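Search this site Enter keywords Go

4. What the objects on a coffee table are taken to mean

4.1 The problem with "serving"

Studies of small household rituals like to sort objects by purpose. A spoon is for stirring, a saucer is for catching drips, a cup is for drinking. The Fostgate survey used this kind of sorting for all of its 3034 table records, and later writers have mostly followed it. We are not convinced. The sorting is easy to apply when a table is set in the ordinary way, and it starts to wobble as soon as one item is used for something its maker did not have in mind.

Coffee tables are a good place to look at the trouble, since the same few items turn up again and again: a cup or mug, a teaspoon, a saucer, and some form of coffee. In the Tamayo handbook, a cup that holds anything is coded as "in service." A cup with nothing in it is coded as "waiting." The handbook does not say what to do with a cup that holds something nobody could drink. Figure 3 is such a case, and it is a plain one.
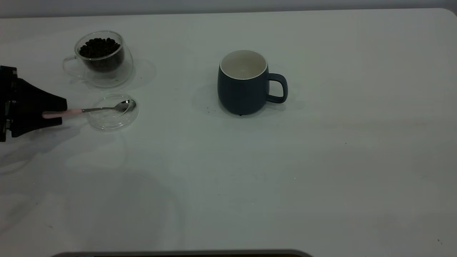
Figure 3. Teaspoon over a clear glass saucer, with a double-walled glass cup of coffee beans and a navy blue mug.

By the handbook's rule the glass cup in Figure 3 is in service and the mug is waiting. A coder who follows the rule has done nothing wrong. Yet the cup holds dark roasted beans, whole, and if anyone meant to drink from something at this table the mug is the better candidate. The rule has picked out the storage jar and called it the drink. We would code the glass cup as a container, and leave open whether it is a drinking vessel at all on this occasion.

It may be objected that the beans are there for looks. Double-walled glass shows off whatever is put in it, and shops and cafes have long used beans as decoration. That may be so here. The trouble is that the table cannot tell us, and neither can the handbook. "Display" is a guess about what somebody wanted. We have seen it used in several reports as if it were a thing that could be read off a tabletop, and we do not think it can.

4.2 Spoons and saucers

The teaspoon gets even less careful treatment. In the Badel scheme, a spoon is assigned to the nearest vessel. In our own first round of coding we did the same, and we now think it was a mistake. Two coders working separately on 78 tables agreed on which vessel was nearest in 61 of them. That sounds fair enough until one asks what the agreement is about. They agreed on a distance. They had not been asked whether the spoon had anything to do with the cup, and a spoon can lie beside a cup all day without stirring it.

The saucer raises a related question. Handbooks treat cup and saucer as a pair, so that a saucer with no cup on it is recorded as "separated." The word suggests that a pair has been broken up. A saucer may just as well have been put out by itself as a spoon rest, and plenty of people do this at home without thinking of it as a departure from anything.

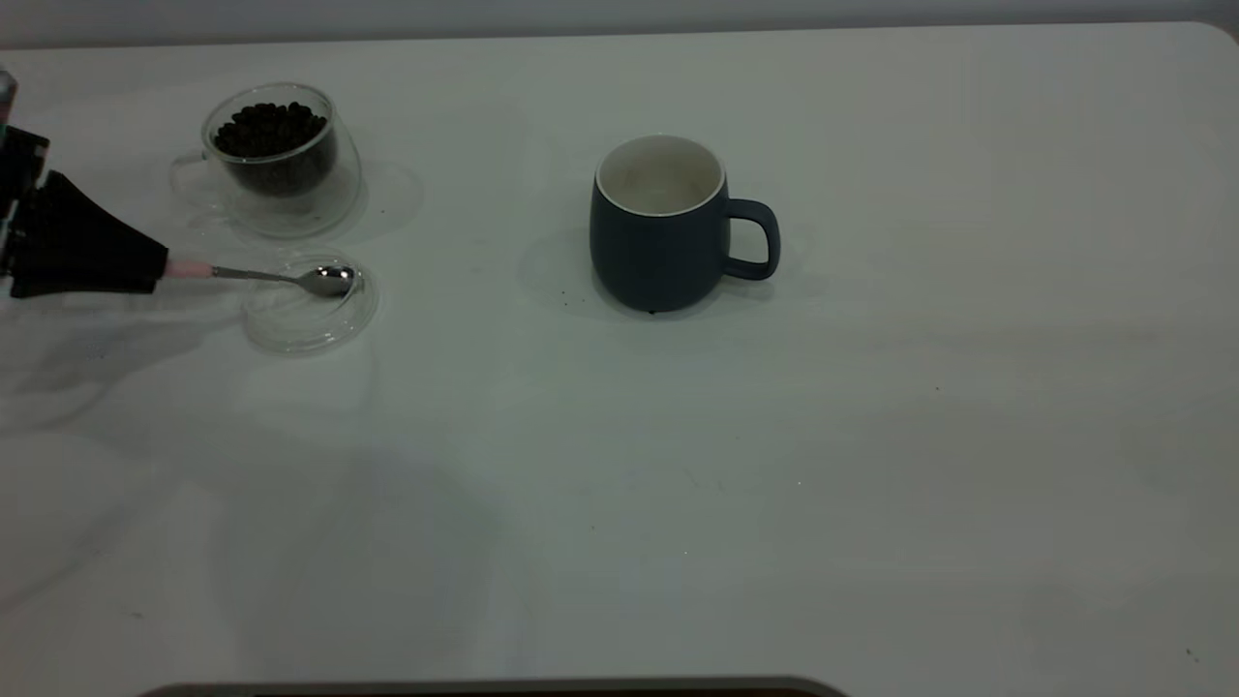

Figure 4. Glass cup of coffee beans on a clear saucer,
with a spoon over a second saucer and a navy blue mug.

Figure 4, from the same table, makes the point better than the coding sheet does. The glass cup stands on a clear saucer of its own, and the bowl of the spoon is over another one, a little in front. Under the usual scheme the second saucer is "separated," though there is no vessel it has plainly been separated from. The mug could be its partner, I suppose, but a matte navy mug and a clear glass saucer make an odd couple, and I would want better grounds than a spare saucer before matching them.

The beans are also worth a second look. They come close to the rim. The Tamayo handbook has a fill level scale with 6 steps, made for liquids, and a coder would have to place this cup near the top of it. "Nearly full" is a warning in that scale, meant to mark cups at risk of spilling when carried. Applied to coffee beans it means very little. I doubt that any of the people who built the scale expected it to be used this way, but it has been, and the totals in at least one report include dry goods.

4.3 What can be kept

Instead of purpose, I suggest recording contents and contact: what is in each vessel, and what each object rests on or is held over. This gives a thinner record. It will disappoint readers who want to hear about hospitality or the meaning of the morning cup. It does have the merit that two coders who disagree can look again at the table and settle the matter there.

I am less sure what to do about color and material. Matching sets are often taken as a sign that a table was laid with care, and mixed ones as a sign of casual use. On this table there is clear glass alongside dark ceramic, and I can think of careful people who would choose exactly that.

Reader comments (3)

I keep my teaspoon on a saucer every morning and had no idea it was "separated." Will inform the saucer.

Does the contact rule cover lids? We had endless arguments over lids in our own coding and ended up dropping them.

The point about the fill scale is fair, but the liquid-only wording was added in the April revision. You may be working from the old one.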